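Fluvon extends service interval on Hastitz four-finger hand

AĞCA – Fluvon has revised the maintenance schedule for its Hastitz robotic hand, raising the interval between finger inspections from 753 to 900 operating hours. The change applies to all units in service and takes effect in October.

The revision follows a review of 3,725 hours of bench running at the company's Ağca workshop. Joint play in the center finger, which carries most of the load in pinch grips, stayed within limits at 1,093 hours.

"The pins were wearing more slowly than the old schedule assumed," said Beril Dağdelen, service engineer at Fluvon. "Cable strain was the more common cause of a stopped cell, so the inspection time moves there."

Under the new procedure, the technician powers down the arm, releases the wrist cable clamp and checks each connector for looseness before any finger is moved. Fingers are then extended one at a time from the service menu – the others remain curled – and checked for side play at every joint. Worn pins are replaced as a set per finger. Zero positions must be taught again after any pin change.

Spare pin sets keep their current part numbers. Operators using the Flondard controller need to reset the hour counter by hand after the first inspection.
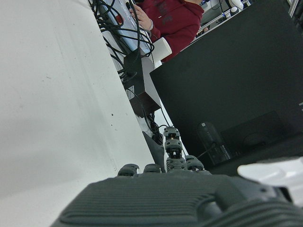
The revised service manual is available on request from Kaan Uysal at the Fluvon service desk. Printed copies will ship with new units.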